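Zerkell County Office of the Medical Examiner
Medicolegal Death Investigator I (night rotation)

Posting number 3285
Location: Gomamstead district office
Reports to: Sarita Nigam, Chief of Investigations
Closing date: 6th September

Position summary

The Office of the Medical Examiner is recruiting for two full-time investigator positions on the night rotation. Investigators respond to reported deaths within the county, determine whether jurisdiction applies, and prepare the written record used by the forensic pathologist. The Gomamstead office covers the northern half of the county, including the lakefront and the Meireles rail corridor. In the year ending in June it received 2959 death reports, most of which were handled by telephone.

Duties

Take initial reports from police, hospitals, hospices and nursing facilities, and record them in the Ciltum case system before the end of the shift.

Attend scenes when jurisdiction is accepted. Document body position, rigor, lividity and ambient temperature. Photograph the scene before and after the body is moved.

Inventory and seal personal property and prescription medication. Two signatures are required on each property form.

Identify and notify next of kin. Notification is made in person where the family lives within the county - telephone notification requires supervisor approval.

Collect and package trace material and swabs at the direction of the pathologist, and maintain chain of custody until transfer.

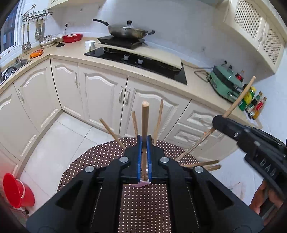
Minimum qualifications

Associate degree in a health, forensic or criminal justice field, or two years of paid work as a paramedic, nurse, police officer or funeral director.

Valid driver's license with no suspension in the past three years.

Ability to lift and carry 72 pounds without assistance, and to work outdoors in all weather.

Ability to write a clear factual narrative. Shortlisted applicants complete a timed writing exercise at the Gomamstead office.

Preferred qualifications

Registry certification in medicolegal death investigation. Appointees without certification must apply for it within 18 months of hire.

Working knowledge of Spanish or Portuguese.

Schedule and conditions

Shifts run from 7 p.m. to 7 a.m. on a fixed four-on, four-off pattern. Holidays are worked as they fall and paid at the holiday rate. New investigators are paired with a senior investigator for the first 12 weeks and do not attend scenes alone during that period.

The work involves regular exposure to decomposed remains, bloodborne pathogens and distressed relatives. Hepatitis B vaccination is offered at no cost. Respirator fit testing is done at hire and once a year after that.

How to apply

Submit a county application form, a resume and one writing sample of no more than two pages. Reports from a current employer may be used if all names and addresses are removed. Quote the posting number on every page.

Applicants selected for interview must pass a background check, a drug screen and a driving record review before an offer is made. Applications that arrive after the closing date are not held for later postings.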